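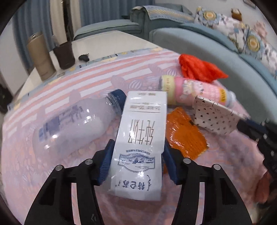
4. Teaching a tidy-up task by hand

By now you should have a pair of Clorkwood hand grippers charged, calibrated and talking to the Clerov recorder. If the recorder still shows an amber light, go back to section 3 and do the calibration again. I know, I know, but an amber light has spoiled more of my afternoons than anything else in this guide.

I'm going to use clearing a table as the task all through this section. It's the one I started with myself, and it needs nothing you haven't already got at home: cartons, drinks bottles, crumpled bags, wrappers. You pick things up with the hand grippers, Clerov records how you moved and how wide the jaws were, and later on the Faulkner arms have a go at doing the same.

4.1 Getting the table ready

1. Pick a table you can walk up to without squeezing past anything. A living room is fine. Mine are nearly all done in living rooms, and the arms cope better with real rooms afterwards than they did when I only recorded at the bench in Momcombe.

2. Decide on your cloth. You can work on a bare table, but a cloth or a blanket makes flat things much easier to get hold of. Patterned ones are fine too. I was told to avoid patterns and did so for months, and then recorded a batch on the busiest cloth I could find and saw no difference worth mentioning.

3. Smooth the cloth out and tuck in any corner that hangs where your knees will be.

4. Put out your items. Mix up stiff things (cartons, full bottles) with floppy ones (bags, netting, paper packets). Let some of them touch or overlap, as they would in real life — a tidy row of objects teaches the arms to expect a tidy row of objects.

5. Put your bin, basket or tub within reach of both hands, and leave it there for the whole batch.

Note: anything that ISN'T to be cleared should be kept a little apart from the rest, towards one edge. Cups, keys and so on can stay on the table if they're part of the normal look of the place. Just be sure you never pick one up in one run and leave it in the next. The arms will learn your indecision very faithfully.

Caution: no glass, no knives, nothing hot, and no open drinks. Screw every cap down tight before you start. A half-closed bottle squeezed at full grip makes a fountain, and the gripper motors aren't sealed.

4.2 Picking things up

6. Hold both grippers in front of you with the jaws open and press the record button on the right-hand one. Wait for the short beep. Two beeps means the card is full.

7. Move in at a normal, calm pace. You don't have to creep! My first lot of recordings were so slow and careful that the arm took most of a minute to reach a juice carton, and people watching it thought it had crashed.

8. Come at the item so that the two finger pads land on opposite sides of it. The ridges on the pads do the holding, so get the flat of the pad against the item and keep the jaw tips for thin things only.

9. Close until the item is held and then stop squeezing. An empty carton will fold up if you carry on, and the force reading goes all over the place. On the 0 to 100 scale on the recorder screen, I keep cartons and empty bottles at 30 or below. Bags can take as much as you like.

10. Lift straight up, clear of the other things, before you go sideways.

11. Carry it over to your bin or basket, lower it in a little way and open the jaws fully. Don't fling it. (It's very tempting by the end of a long batch.)

12. Bring the gripper back to where you began, jaws wide, before you go for the next item. 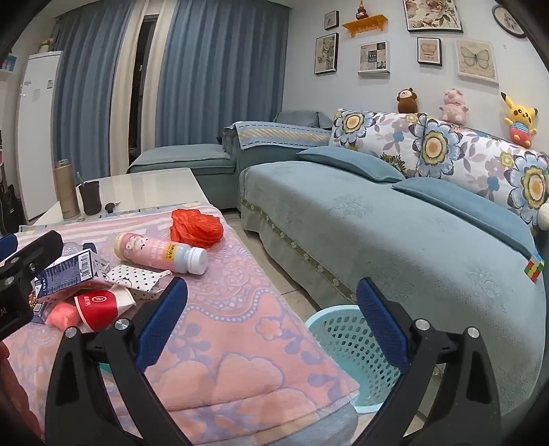
Going back with the jaws wide open matters more than it sounds, so I'll labour it a bit. Clerov looks for that fully open moment to split a long recording into separate picks. If you drift back with the jaws half shut, two picks get glued together as one, and you'll be cutting them apart by hand in the editor. I once had 181 picks come out as a handful of enormous ones and spent an evening with the scissors tool.

13. When the last item has gone, hold still until the recorder has counted down, then press the button again to stop.

14. Put the items back out in a different arrangement and go again from step 6. Swap a few of them over every few runs.

4.3 Using both hands

You can work both grippers at once, and for big floppy bags you'll probably want to. A few things I'd ask you to watch:

Keep the two grippers from knocking together. A light touch does no harm to the recording, but a proper clonk can shift the calibration, and then it's section 3 again.

Pick a hand and stick with it for each side of the table. Left hand for the left half, right hand for the right, middle things with whichever is nearer.

If you hand an item from one gripper to the other, let the second one take hold fully before the first lets go. I pause for a breath in between.

Keep your bare fingers behind the trigger guards. If you need to nudge something with your hand, stop the recording first — the arms haven't got a spare hand to nudge with.

4.4 When a pick goes wrong

Dropped it on the table: carry on and pick it up again. Recoveries are useful and I keep all of mine.

Dropped it on the floor: leave it, finish the run, and tag the run "floor" on the recorder.

Grabbed a fold of the cloth along with the item: open up, back off, have another go. If the cloth has moved a long way, stop and lay it flat again.

Lost tracking (long low tone): stop and delete that run. It can't be mended.

4.5 How many is enough?

For the set that went on the arms here I used 668 picks, recorded in short sessions with plenty of tea between them. You can get something that moves sensibly with far fewer, though it will be fussy about bottles lying on their sides. My advice is to record until you're bored, load what you've got as described in section 5, see which items the arms miss, and then come back and record more of those.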